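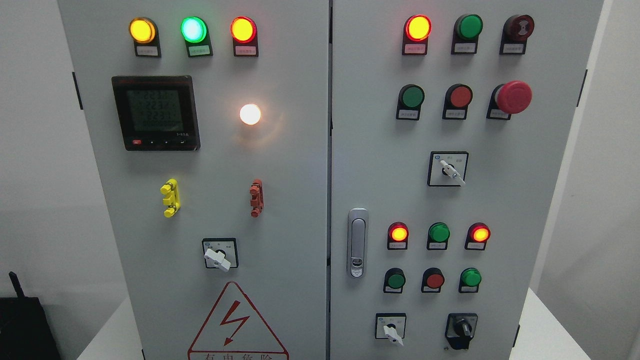
Cell 2, control cabinet. May, 7:40 start.

Llorente cell dropped out of auto twice on the night shift with no fault text on the pendant. Tatu Mugo logged both stops. Robot held position each time and restarted from the panel.

Checked before opening anything: meter on the left door reads about 223 on all three lines. Supply is not the problem. E-stop on the right door latches and releases cleanly. All selectors left as found.

Locked out, doors open. Traced the safety chain from the e-stop to the Skilon relay. Terminal 55 had a ferrule crimped on the insulation, and a light pull brought it out. Recut, new ferrule, retorqued the whole strip. Tug-tested the neighbors, all fine.

Door cable loom on the right side was rubbing near the hinge. Sleeve worn, conductors intact. Added spiral wrap and moved the tie back.

Ran 200 cycles at reduced speed, then over 1,000 at full speed with the Grernano fixture loaded. No dropouts. Buzzer sounds on a forced fault, as it should.

Open: ferrule stock is low, Stevard order not placed. Lamp labels need an English overlay. Drawing still shows the old relay. Yolanda Soler has the markup.

We use cookies to remember your settings. Accept / Manage

Comments (2)

Tatu: Same crimp problem in cell 4 last winter. Worth pulling that strip too.

Yolanda: Drawing updated, rev C is on the share. Terminal numbers unchanged.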